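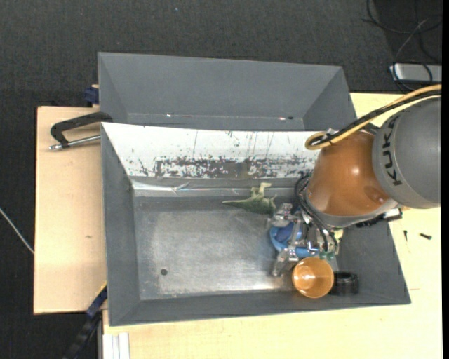
드랜데일 음악문화재단, ‘넬우드 악보 컬렉션’ 551점 일반 공개

지역 합창단과 취주악단의 필사 악보, 2월부터 열람실과 온라인에서 이용 가능
연주용 정서본 제작 및 신진 편곡자 20명 지원 사업 병행

드랜데일 음악문화재단(이사장 매그디 유니스)은 2월부터 ‘넬우드 악보 컬렉션’ 551점을 일반에 공개한다고 밝혔다. 공개 대상은 넬우드 지역의 합창단, 취주악단, 소규모 실내악 모임이 직접 베껴 쓰고 연주에 사용한 필사 악보와 파트보, 연주 기록장이다. 원본은 재단 엔게이트 자료관의 전용 열람실에서, 디지털 사본은 재단 누리집의 자료 검색 화면에서 볼 수 있다.

넬우드 악보 컬렉션은 지역 음악 모임들이 51년에 걸쳐 남긴 자료를 한데 모은 것이다. 인쇄 악보를 구하기 어렵던 시기에 단원들은 빌려 온 총보를 밤새 옮겨 적었고, 악단의 편성에 맞추어 빠진 성부를 다른 악기로 바꾸거나 음역을 조정하였다. 이 때문에 같은 곡이라도 모임마다 마디 수와 조성, 반복 방식이 다른 경우가 많다. 재단은 이러한 차이를 오류로 보고 바로잡는 대신 각 판본의 고유한 내용으로 기록하였다.

매그디 유니스 이사장은 “이 악보들은 출판을 염두에 두고 만든 자료가 아니며, 다음 주 연습에 필요해서 만든 자료”라며 “여백에 적힌 숨표와 연습 시간, 단원끼리 주고받은 짧은 메모까지 지역 음악 생활의 기록으로 보고 공개 범위에 포함하였다”고 말했다.

정리 사업의 경과

컬렉션의 정리는 재단 자료연구실이 맡았다. 기증 당시 악보는 곡별로 나뉘어 있지 않았고, 여러 모임의 파트보가 한 묶음에 섞여 있었다. 표지가 떨어져 나가 곡명을 알 수 없는 악보도 적지 않았다. 연구진은 필체, 오선의 간격, 종이의 재단 상태를 대조하여 흩어진 파트보를 원래의 묶음으로 되돌렸으며, 곡명을 확인하지 못한 악보에는 첫 네 마디의 선율을 색인으로 부여하였다.

자료연구실은 보존 처리 과정에서 원본의 사용 흔적을 유지하는 것을 원칙으로 삼았다. 찢어진 부분은 얇은 한지로 보강하되 접힌 자국은 펴는 데 그쳤고, 연필로 쓴 지시와 덧붙인 종이도 그대로 두었다. 산성화가 진행된 악보는 중화 처리를 거쳐 개별 봉투에 보관한다. 금속 철침은 모두 제거하고 무명실로 다시 묶었으며, 철침의 위치와 개수는 자료별 처리 기록에 남겼다.

디지털 사본은 낱장 단위로 제작하였다. 앞뒤 면이 비치는 악보는 뒷면에 검은 받침을 대고 다시 촬영하였고, 덧붙인 종이가 있는 면은 종이를 덮은 상태와 들춘 상태를 각각 수록하였다. 이용자는 화면에서 두 상태를 번갈아 확인할 수 있다.

자료연구실의 잉그리드 루이스오르테가 책임연구원은 “가장 오래 걸린 작업은 베이스 성부를 찾는 일이었다”며 “베이스 파트보는 공연 뒤에 반납되지 않는 일이 잦았던 것으로 보이며, 다른 묶음의 뒷면에 적혀 있는 사례를 여러 차례 확인하였다”고 설명했다. 이어 “끝내 찾지 못한 성부는 비워 둔 채 공개하며, 가정에 남아 있는 악보가 있다면 자료연구실로 알려 주시기 바란다”고 당부했다.

컬렉션의 구성

컬렉션은 모두 일곱 개 부문으로 나뉜다. 혼성합창, 여성합창, 남성합창, 취주악, 실내악, 무용 반주 음악, 연주 기록장이다. 이 가운데 취주악 부문에는 행진곡과 장례 음악, 지역 축제의 입장 음악이 포함되어 있다. 무용 반주 음악 부문은 마을 회관에서 열린 무도회에 쓰인 왈츠와 폴카가 중심을 이루며, 연주 순서를 적은 쪽지가 악보 사이에 끼워진 상태로 전해졌다.

연주 기록장에는 연습에 참석한 단원의 이름, 곡목, 악기 수리비, 난방용 연료 구입 내역이 함께 적혀 있다. 재단은 생존 인물의 주소와 건강에 관한 기재 사항을 가린 사본을 온라인에 게시하고, 원본 열람은 연구 목적을 확인한 뒤 허용한다. 가림 처리에 이의가 있거나 추가 처리를 원하는 당사자와 유족은 자료연구실에 서면으로 요청할 수 있다.

남성합창 부문의 필사본 일부에는 넬우드 지역어로 쓴 가사가 표준어 가사 아래에 병기되어 있다. 표기법이 통일되지 않은 시기의 자료이므로 같은 낱말이 여러 형태로 나타난다. 재단은 원문의 철자를 그대로 옮긴 전사본을 제공하며, 현대 표기 색인은 별도의 파일로 내려받을 수 있도록 하였다.

연주용 정서본과 편곡 지원

재단은 원본의 공개와 더불어 연주용 정서본을 순차적으로 발행한다. 정서본의 판면 설계는 악보 조판 전문업체인 툰제르가 담당한다. 정서본에는 필사자의 강약 표시와 후대 연주자의 표시를 서로 다른 글꼴로 구분하여 싣고, 판독이 분명하지 않은 음은 괄호로 묶는다. 넘김 위치는 관악기 연주자가 쉼표에서 악보를 넘길 수 있도록 조정하였다. 교육기관과 비영리 연주 단체는 정서본을 무상으로 내려받아 인쇄할 수 있다.

편곡 지원 사업의 대상은 신진 편곡자 20명이다. 선정된 편곡자는 컬렉션의 악보 한 묶음을 골라 오늘날의 아마추어 악단이 연주할 수 있는 편성으로 다시 쓰게 된다. 재단은 편곡료와 시연에 필요한 연습 공간을 지원하고, 완성된 악보의 저작권은 편곡자에게 귀속시킨다. 다만 재단은 완성 악보를 비영리 교육 목적으로 배포할 권리를 갖는다.

지원 신청자는 간략한 작업 계획서와 기존 편곡 작품 한 편을 제출하여야 한다. 전공과 학력에는 제한이 없으며, 합창단이나 악단에서 활동하는 단원도 개인 자격으로 신청할 수 있다. 성부가 빠진 악보를 선택하는 경우에는 해당 성부를 새로 쓸 것인지, 빈 채로 둘 것인지를 계획서에 밝혀야 한다. 심사는 작업 계획의 실현 가능성, 원자료에 대한 이해, 아마추어 연주자를 위한 배려를 기준으로 진행한다.

매그디 유니스 이사장은 “규모가 작은 악단은 연주할 곡을 찾는 단계에서부터 어려움을 겪는다”며 “오보에가 없는 악단, 테너가 두 사람뿐인 합창단에서도 바로 펼쳐 쓸 수 있는 악보가 늘어나기를 기대한다”고 밝혔다.

열람 안내

엔게이트 자료관 열람실은 오전 10시에 문을 열고 오후 5시에 닫는다. 원본 열람은 사전 예약제로 운영하며, 예약 시 자료 번호와 열람 목적을 기재하여야 한다. 자료 번호는 재단 누리집의 검색 화면에서 확인할 수 있다. 열람실에서는 연필만 사용할 수 있고, 외투와 가방은 입구의 보관함에 맡겨야 한다. 원본의 촬영은 개인 연구용에 한하여 허용하며, 플래시와 삼각대는 사용할 수 없다.

열람실 안쪽의 시청실에는 조율된 업라이트 피아노와 헤드폰을 갖춘 전자건반이 있다. 이용자는 디지털 사본의 출력물을 가지고 시청실에서 직접 연주해 볼 수 있다. 원본의 시청실 반입은 허용되지 않는다. 합창단 등 단체가 시청실을 이용하려면 별도의 단체 신청서를 제출하여야 하며, 이 경우 다른 이용자의 예약 상황에 따라 시간이 조정될 수 있다.

온라인 검색은 곡명, 필사자, 모임 이름, 편성, 조성, 첫 선율로 할 수 있다. 첫 선율 검색은 화면의 건반을 눌러 음을 입력하는 방식이며, 조옮김된 판본도 함께 표시된다. 검색 결과에는 같은 곡의 다른 판본과 그 곡이 언급된 연주 기록장의 쪽수가 연결되어 있다. 화면 낭독기 이용자를 위하여 모든 자료의 서지 사항과 전사된 가사를 문자 자료로 제공하며, 점자 악보는 신청을 받아 제작한다.

공개 기념 행사

재단은 공개에 맞추어 엔게이트 자료관 1층에서 기념 연주회와 소규모 전시를 연다. 연주회에서는 혼성합창 부문과 취주악 부문의 작품을 정서본에 따라 연주하며, 베이스 성부가 전해지지 않는 합창곡 한 편은 남아 있는 성부만으로 부른다. 연주 뒤에는 잉그리드 루이스오르테가 책임연구원이 판본 비교 과정을 소개하고 청중의 질문을 받는다. 연주회는 오후 7시에 시작하며 입장료는 없다. 좌석은 선착순으로 배정한다.

전시에서는 같은 왈츠를 서로 다른 모임이 옮겨 적은 필사본을 나란히 선보인다. 관람객은 반복 기호의 위치와 종결부의 길이가 어떻게 달라졌는지를 비교할 수 있다. 전시 자료는 빛에 의한 손상을 줄이기 위하여 기간 중에 교체하며, 교체된 자료는 다시 열람 신청 대상에 포함된다. 전시 해설문은 큰글자판으로도 비치한다.

향후 계획

재단은 넬우드에 이어 엔게이트 지역의 음악 모임이 보유한 악보를 조사할 예정이다. 조사에서는 기증을 전제로 하지 않으며, 소장자가 원할 경우 디지털 사본만 제작한 뒤 원본을 돌려준다. 악보 외에 연주회 순서지, 단원 명부, 연습 녹음도 조사 대상이다. 보관 상태가 좋지 않은 자료를 소장한 개인과 단체는 자료를 펼치거나 말리기 전에 자료연구실의 상담을 먼저 받을 것을 권한다.

아울러 재단은 필사자의 신원을 확인하기 위한 공개 제보 창구를 운영한다. 컬렉션에는 이름의 머리글자만 남긴 필사자가 다수 포함되어 있으며, 필체 견본은 재단 누리집에서 볼 수 있다. 접수된 제보는 연주 기록장 및 지역 자료와 대조한 뒤 서지 사항에 반영하고, 제보자가 동의하는 경우 그 이름을 함께 기재한다.

드랜데일 음악문화재단 소개

드랜데일 음악문화재단은 지역의 아마추어 음악 활동을 지원하고 관련 기록을 수집, 보존하는 비영리 재단이다. 엔게이트 자료관과 자료연구실을 운영하며, 악기 대여와 지휘자 연수, 악보 보존 상담을 주요 사업으로 하고 있다.

문의
열람 및 단체 이용: 드랜데일 음악문화재단 엔게이트 자료관 열람 담당
편곡 지원 사업: 드랜데일 음악문화재단 사업 담당
악보 제보 및 보존 상담: 드랜데일 음악문화재단 자료연구실
취재 문의: 드랜데일 음악문화재단 홍보 담당

보도용 악보 사본과 연주회 취재 신청서는 홍보 담당에게 요청하면 받을 수 있다. 악보 사본을 게재할 때에는 ‘드랜데일 음악문화재단 넬우드 악보 컬렉션’과 해당 자료 번호를 함께 표기하여야 한다.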